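By the time I sat down with Urkutness one Friday, a mug of coffee going cold beside me, I had already grown rather fond of it. Cilturness sells it as a practice package for robot grippers, all in simulation - 109 objects to pick up, and plenty of patience for beginners like me.
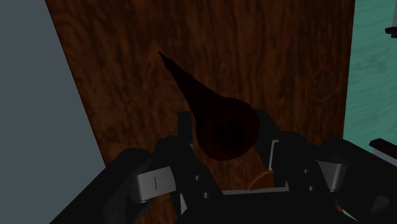 What does it cost? The basic package is $13 a month, and the full library brings that up to $130 for the year.

Halina Ziółkowski, who looks after the object library, told me she likes the awkward shapes best, and after an evening with the tapered ones I can see why - they kept me happily up past my bedtime.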